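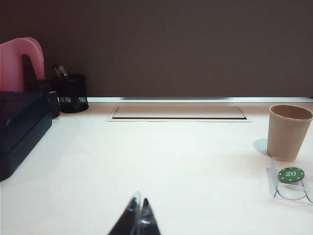
White desktop with a flush cable-access cover near the back.

Tondadeck charging dock for phones and tablets
By Pellegrini
Availability: in stock at our Prerdale shop and for online order
Colours: charcoal, sand

Overview

The Tondadeck is a desktop charging dock with six USB-C outlets. It is made for people who have more devices than power points: a phone for work, a private phone, a tablet, earbuds, maybe a small laptop. It replaces the collection of separate chargers which most of us keep in one power board, and it needs only one power point itself.

We have been selling phones and accessories for a long time and we are careful with multi-port chargers. Many of them give a big number on the box, but this number is valid only when one device is connected. With the second device the charging becomes slow, and with the third it is sometimes not enough to keep a tablet awake. Pellegrini has printed the power sharing table on the bottom of the dock, so you can look at it before you plug in. We have copied the important part of it for you further down this page.

What the dock does

The total output is 145 W. The outlet marked L, at the left end, can give up to 100 W when it is used alone, and this is sufficient for most thin laptops. As soon as you connect something to any other outlet, L goes down to 60 W and the rest of the power is shared between the other outlets. The dock decides this by itself and you don't have to press anything.

Each time you add or remove a device, all the outlets pause for a moment while the dock calculates the sharing again. Your phone may make its charging sound twice. This is normal and it does not harm the battery. If you find the sound annoying at night, please turn it off in the settings of the phone, because the dock has no influence on it.

The upper side has a removable rack with upright slots. The slots are lined with soft silicone and they are wide enough for a phone in a normal case. Very thick outdoor cases will go in, but the fit is tight and we recommend to use only every second slot for them. Tablets are better at the two ends, where the dividers are taller.

Power sharing

One device on L: up to 100 W
L together with any other outlet: L up to 60 W, the others share the rest
Only the other outlets in use, L empty: the dock gives each phone what it asks for, as long as the total is not exceeded

Please note that a device takes only the power it can use. A phone which is designed for slower charging will not become faster on a stronger dock. Customers ask us this every week, so we prefer to write it clearly.

Fast charging on your phone

Phone makers have not agreed on one method for fast charging. The Tondadeck supports USB Power Delivery, including the variable voltage mode (PPS) on the outlets L and R. If your phone uses a special system of its own brand, it will normally still charge on the dock, but at a standard speed and not at the highest speed you see in the advertising. For these phones we suggest to keep the original charger for the mornings when you are in a hurry, and use the dock for the night or for the office.

If you are not sure about your model, write to us with the exact name (you find it under Settings, then About phone) and we will check it for you.

Cables

There are no cables in the box. We know this is not popular, but the people who buy this dock usually have cables already, and a short cable which is the wrong length is no use to anyone. For the rack, a short cable gives the tidiest result. For a laptop on the L outlet, please choose a cable which is rated for 100 W. With a weaker cable the laptop will charge, only more slowly, and some laptops will show a warning message.

We stock the Cutari braided cables, which have a slim plug and therefore go into the slots without bending. The plug with the right angle is the better choice if you want to stand the phone upright in the rack with the screen towards you.
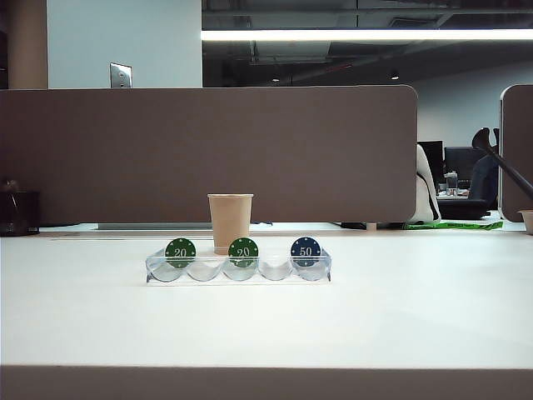
Two green 20 chips and a blue 50 in a clear tray, paper cup behind.

Where to put it

The dock becomes warm during charging, mostly on the back side where the ventilation openings are. Leave a space of a hand's width between the back and the wall, and do not put papers on top. It should not stand in direct sun behind a window. In our summers a phone on a sunny windowsill stops charging to protect itself, and then people believe that the dock is broken.

The power lead is detachable and has the usual Australian plug. It leaves the dock at the back, in the middle. If you want to bring it down through a hole in your desk, pass the small end through first - the wall plug is too wide for many openings.

The rubber feet hold well on smooth surfaces. On oiled timber they can leave a light mark after some months, so a thin mat under the dock is a good idea.

Using it in a shared office

Several of our business customers have the Tondadeck in a meeting room or at the reception. For this use we have two pieces of advice. First, put a label on the outlet L, otherwise somebody will charge earbuds there and the laptop user will complain. Second, order the dock in one colour for all rooms, because the racks are not sold in mixed sets and the charcoal one does not look good on the sand base.

There is no data connection between the outlets. The dock delivers power only, so it can't copy files from one phone to another, and it can't be used as a USB hub for a mouse or a memory stick.

What our workshop thinks

Viola Fontana is responsible for phone repairs in our shop and she has had a Tondadeck on her bench since January. Her comment: "I have phones with weak batteries connected all day, and I like that a bad one does not disturb the others. The status light is too bright for my taste, I have covered it with a small piece of tape. The rack should be easier to take off, the first time I thought I would break it."

We agree about the rack. You must press both clips on the underside at the same moment and then lift straight up. When it has been removed a few times it goes more easily.

Cleaning

Disconnect the power lead. Wipe the base with a slightly damp cloth. The rack may be washed by hand in lukewarm water with a little dishwashing liquid, but not in the dishwasher. Let it dry fully before you put it back. Dust in the outlets can be removed with a soft dry brush. Please don't use a needle or a paper clip.

In the box

Tondadeck base
Removable rack
Detachable power lead, Australian plug
Spare rubber feet
Printed guide in English and Italian

Delivery and returns

Orders are packed in Prerdale and sent by tracked parcel. You may also choose pick-up in the shop, where we will keep the order behind the counter under your surname. On Saturday the shop closes at midday, so please come in the morning.

If the dock does not suit you, you can bring it back or post it back within 60 days. We ask that it is complete and clean, with the power lead. The original carton is welcome but it is not a condition. For a faulty dock we pay the return postage, and your rights under the consumer law are of course not reduced by our own return policy.

Questions we receive often

Can I leave it switched on all the time?
Yes. With nothing connected the dock goes to standby and the light turns off.

Does it charge a watch?
Yes, when the watch has its own charging puck with a USB-C plug. The puck does not fit in the rack and has to lie next to it.

Can I use it overseas?
The dock accepts 100 to 240 volts. You need only a different power lead or a travel adaptor.

Is a wall bracket available?
Not at present. We have asked Pellegrini for one and we will add it to this page if it comes.

Related items: Cutari braided cable, straight plug. Cutari braided cable, right-angle plug. Tondadeck replacement rack, charcoal or sand.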